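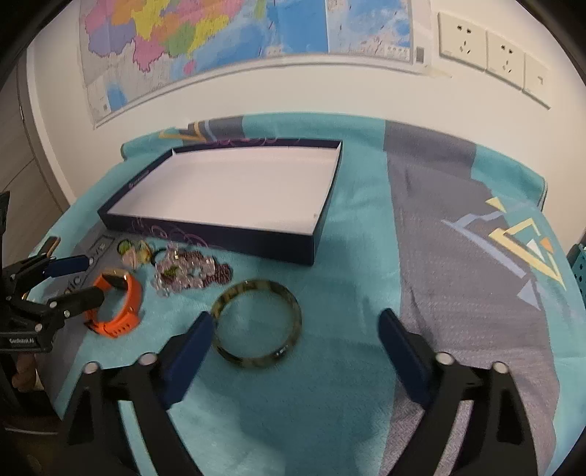
Jewellery on the cloth, nothing in the box yet.

Hand-held grippers or remote arms for small soft items?
Ellcombe Robotics Board > Teaching by demonstration
May 2025

trinach_bench
We're teaching a two-arm setup to put small accessories into a shallow box. Watch, bangle, rings, bead bracelets, hair ties. The demos are done with a pair of hand-held grippers, one in each hand, with a camera on each. We have 700 demos so far. The policy is good on the watch and the bangle. On anything with beads it closes, lifts, and drops half of it over the rim of the box.

The question is whether to carry on by hand or move the bead items over to the remote arms. Mutiso, our other rig, is leader-follower and free until August.

gantry_goose
Stay with the hand-held ones. I've done cloth and string on remote arms and it's miserable. You can't feel when a strand has caught on something, so you keep pulling. By hand you notice and stop.

oldservo
Disagree with the goose. The person feels it, yes, but the robot won't. If a demo depends on something you felt through your fingers and the cameras didn't see, you're teaching it a pause with no visible cause. With remote arms you only have what the robot has. Slower, but the demos match.

gantry_goose
Slower is putting it mildly. On Fokmont we got 88 usable demos in a week on the remote arms. We'd have had that by lunch by hand.

oldservo
And how many of the lunchtime ones would you keep?

trinach_bench
We throw out a fair few, mostly where I've moved my wrist in a way the arm can't follow. That gets checked by replay now, so it's less of a worry than it was.

More detail on the beads, as I was vague. A bracelet that hangs flat is fine if you take it by the top and lower it straight down. The clear one bunches up wherever you put it.
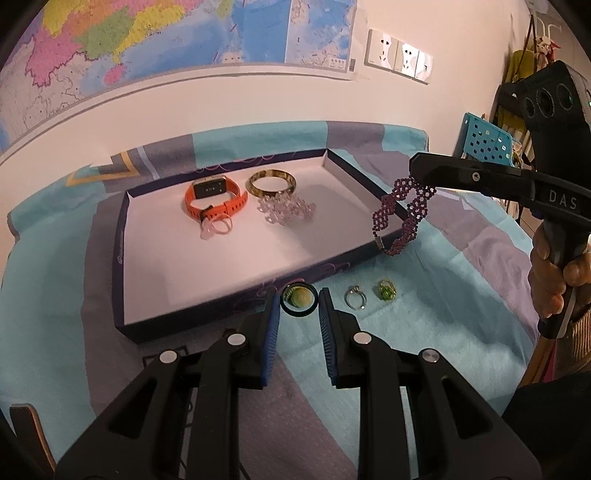
The rings are another matter. They're low on the cloth, so the pads have to come down almost to the table before closing, and people differ a lot in how they do that. One of our demonstrators goes in upright, I come in at a slant. Both work by hand. The robot seems to average us and ends up too high.

pinchpoint
That last bit is your problem, I'd say, more than hand-held versus remote. Pick one approach for rings and have everyone use it. We wrote ours on a card, six lines long, and taped it to the bench.

For the beads: grasp at one place only, lift until the lowest strand is clear of the cloth, wait a moment, then move. Do it the same way every time.

oldservo
Agree with the card. Still think the wait should be something the camera can see, such as the bracelet hanging still.

trinach_bench
Fair. I can do that.
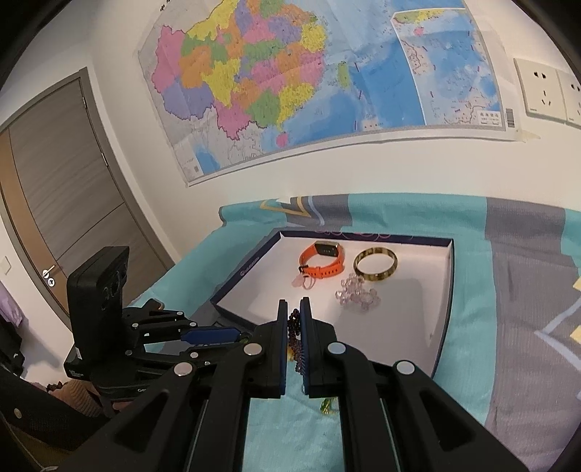

Dark bead bracelet between the pads, with the watch, bangle and clear beads in the tray.

gantry_goose
Are you varying the order? If the watch always goes in first it'll learn the order and get stuck when there's no watch.

trinach_bench
Not enough. It was left to whoever was doing it and we all like starting with the watch, as it's easy to grip.

gantry_goose
Shuffle it, then. Leave things out as well.

pinchpoint
Seven runs in a row with the same layout is our limit before somebody has to rearrange the table.

trinach_bench
OK. Plan is a card for rings and beads, a shuffled order, and a small batch of bead demos on Mutiso to compare with the hand-held ones. Will post the drop rates for both when I have them.

oldservo
Please keep the same cloth for both batches or the comparison won't mean much.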